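The Druven Clastel, Explained By Someone Who Owns One

The Druven Clastel is a small two-door microcar, sold with a canvas roof and a three-speed gearbox, and I've been writing this entry on and off for longer than I'd like to admit. Druven built 217 of them in a shed-like plant outside the town of Rey, and as far as the owners' register can tell, 43 still run (mine included, most mornings!).

The engine sits behind the seats and makes a sound like a sewing machine in a hurry. It's happy up to 3000 rpm and gets pretty cranky after that, so you learn to shift early. Early cars have the fuel filler under the hood, right next to the spare tire, and later ones moved it to the rear fender. If you're trying to date a car, look there first, then check the door hinges, which went from outside to inside at the same time.
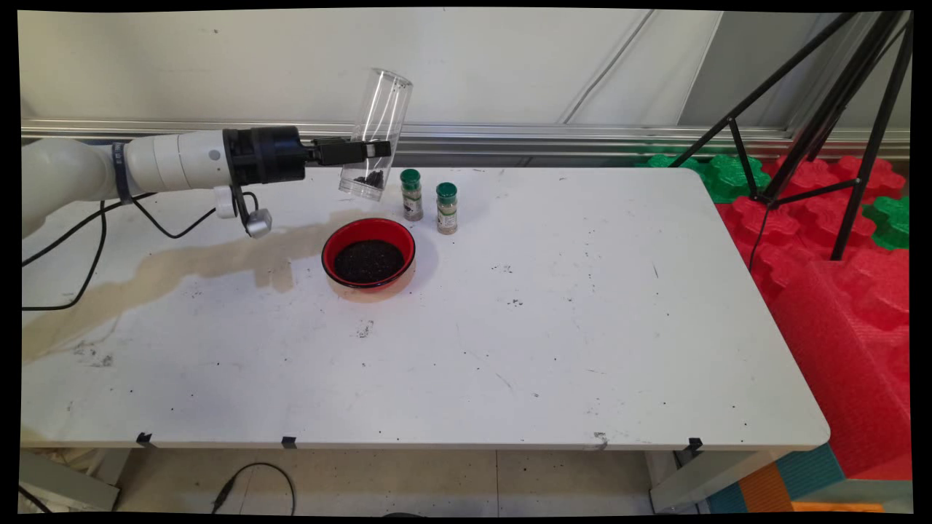
Why is the Clastel almost always green?

Druven bought one big batch of a paint called Garnamine, a grayish green, and kept spraying it until the drums ran dry. A few late cars left the plant in cream, and those are the ones people argue over at meets.

Parts are the hard bit. Brake shoes can be relined by any decent shop, and the wheel bearings are a common size, but the windshield is its own odd shape and you'll wait a long time for one. Owners get together in Rey every September, park in rows by build number and swap trim out of cardboard boxes. I came home from my last one with two window cranks and a horn button, and I still need the left taillight lens.

Entry last updated 28/12/2022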